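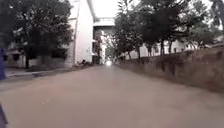
It won't be the same without the smell of it, a woman in the queue was saying, and where was she meant to get a seeded batch now, Lornis? On the bus? With her knees?

Diary > Town > July
July, 7.40 pm. Posted by the Irner diarist
Search this diary Go

Last day of Bundgaard. Writing this quickly before tea, will forget half otherwise.

Got there just before 8. Queue already past the chemist. Went for two loaves and a bag of the cinnamon knots, came away with one loaf and no knots, as the man in front had the last tray for his works. Didn't even look sorry. Loaf is in the freezer. Feels a bit daft keeping it but there we are.

46 years in that shop. Same till for most of it, same bell on the door. They had a big card on a table by the window for people to sign and by dinner time it was full on both sides, so someone fetched the roll of cake-box paper and it carried on along that. I put my name and "thank you for the birthday cakes" and then wished I'd put something better. Woman after me wrote a whole verse.

The paper had it on the front. 1,857 people have pressed the heart thing on their page, my sister read it to me down the phone. She was in tears, and she moved away years ago. Photo of the ovens, photo of the shop when it first opened, with the old striped awning. They got the year of the awning wrong. I nearly rang up.

Talk in the queue, as near as I can get it:
The lease. Somebody said it was the lease, somebody else said no, it's just their backs, you can't lift flour for ever.
Wedding cake with a leaning top tier, 1980-something, held up all night with a knitting needle.
The snow year, when they gave the bread out at the back door and wrote it all down in a book, and most people came back and paid.
Whether Jonberg will take the shop on. They've got the one in Lornis already and it's all wraps. Had one once, cold in the middle.

I said I'd started there myself, Saturdays, at fifteen, and got some looks. Well I did. 5 in the morning, in the dark, sugar up to the elbows. I was sacked from the icing after a fortnight and put on the slicer, which I was quite good at. Mum kept my first wage packet in the dresser — still there I think, must look.

Speeches at 2. Not proper speeches. The two of them came out in front of the counter in their aprons and said thank you and then couldn't say any more, and everybody clapped for ages. The school had sent a banner, lovely but it wouldn't stay up, kept dropping off at one corner. Then the bell got unscrewed from the door and they took it home with them. That was what set me off. Had to pretend to be looking in my bag.

Walked home the long way. Forgot the milk and the stamps.

Rest of the day — washing in, rang the surgery (engaged, engaged, engaged, then a recording), cut the dead bits off the sweet peas. Bathroom tap dripping agian. Tea is egg on the heel of the old loaf.

Tomorrow: stamps, milk, look in dresser for the wage packet. Ring sister back. Send her the cutting from the paper with the awnning date put right in pen. Find out if the Lornis bus still goes at ten past.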